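Leave the counter alone

Posted 11/2/18

Quick one because I have to be out the door soon. The kitchen advice has gotten silly. Every article, every show, every flyer from the Kuusk store out in Veltbridge says the same thing - clear your counters. Nothing out. Appliances in a "garage." Canisters in a drawer, somehow.

I don't buy it. I bought it in June, to be fair. Spent 2 weekends putting everything away. Toaster under the sink, utensils in a drawer, coffee stuff up high where I need a chair. It looked great and I hated it. You want toast, you bend down, move the stock pot, drag the thing out, find the plug, make toast, wait for it to cool so you can put it back. So you don't put it back. Or you stop having toast, which is what I did, for weeks, like a crazy person.

A counter is a work surface and also a shelf. Always was. My grandmother's in Brallmont was full from one end to the other and she fed 19 people off it at holidays. No one ever told her it needed to breathe.

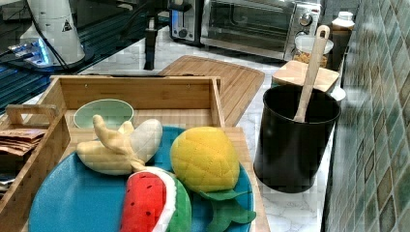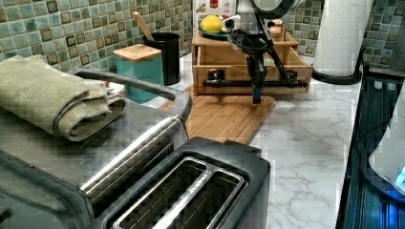
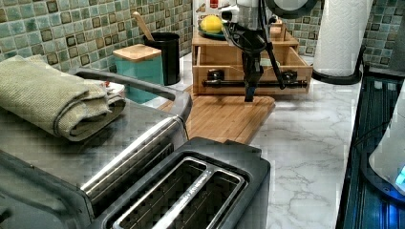
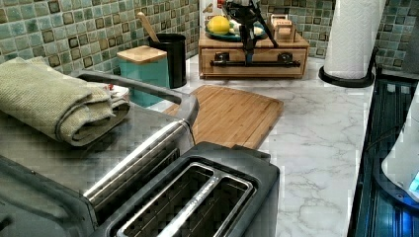

Toaster out, towels where a hand can reach them, play food in with the real stuff. Fine by me.

A reader going by Anel wrote in after my last rant to say I was wrong about all of it. Clear counters aren't about looks, Anel says, they're about wiping down. Crumbs get behind things, stuff gets sticky, and if you have to move six objects to clean you just won't clean. Also that a small kitchen with everything out leaves you no room to roll dough or set down a hot pan, and had I thought of that.

Ok. Fair on the crumbs. I do not love what lives behind my bread box. And I'll give you the dough, I've rolled pie crust on a dining chair and it was bad.

But thats an argument for one clear stretch, not a clear kitchen. Keep a couple feet open next to the stove. Guard it. The rest can fill up with whatever gets used every day. The waffle iron can go in a closet, I'm not a monster.

What bugs me is the money. I got a quote for cabinets with a hidden appliance shelf - $2000, and another 600 to move the outlets. To hide a toaster. Definately not. I put mine back where it was and had toast this morning, standing up, coat on, same as I am now.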